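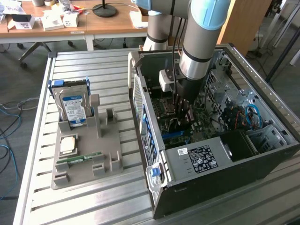 Inside a desktop tower with its side panel removed. The grey unit at the lower front of the case is the power supply.

7/5/24
Course notes, Household Energy and Repair, Brimdale Evening College

Week 9: Repair or replace?

Last week we looked at running costs. This week is the harder question of when an old appliance or computer is worth fixing, and why most of the advice you will read on it deserves a second look.

Start with the "half price rule". You have all heard it: if the repair costs more than half the price of a new one, buy new. I have tried to find where it came from and got nowhere. It ignores the age of the thing, how long the new one will last, and what you do with the old one. A $90 repair on a $170 machine fails the test, yet if it buys you four more years it may be the cheapest option going. Treat the rule as a habit of speech.

Next, lifespan claims. The Skurkix brochure in your reading pack says its washing machine is "built for 17 years". Read the small print. The figure comes from a test rig running one short cycle, cold, with a standard load. No towels, no coins in pockets, no hard water. It may well last 17 years. The test doesn't show it.

The Costness survey is better but still shaky. It reports that 41 per cent of owners who paid for a repair were "glad they did". Questions to ask of it:

- Who answered? The forms were handed out at repair shops, so people who had given up and gone to the tip were never asked.
- When? Most replies came in December, within a few weeks of the repair. A fridge that failed again in March still counts as a success.
- Glad compared with what?

Energy savings get the same treatment. Sellers like to compare your worst old model with their best new one. Do the sum yourself. Suppose a new fridge costs $700 and saves $50 a year on power. That is 14 years to get your money back on power alone, and by then you will be shopping again. If the old fridge has died, the sum changes, as you need a fridge either way.

On desktop computers, be wary of anyone who quotes for a whole new machine before testing the parts. A dead power supply and a dead motherboard can look much the same from the outside, and the bills are very different. Ask what was tested and how. Please do not open a power supply yourself. It can hold a charge after it is unplugged.

The Wanyama reading (pages 9 to 17) argues that repair is always greener. I don't buy "always". It leans on one study of phones and stretches it to heaters and dryers. Read it for the section on spare parts, which is good.

For next week: pick one thing at home that is broken or nearly so. Get a repair price and a replacement price, in writing if you can. Write one page on which you would choose and what you would need to know to change your mind. Guesses are fine as long as you label them.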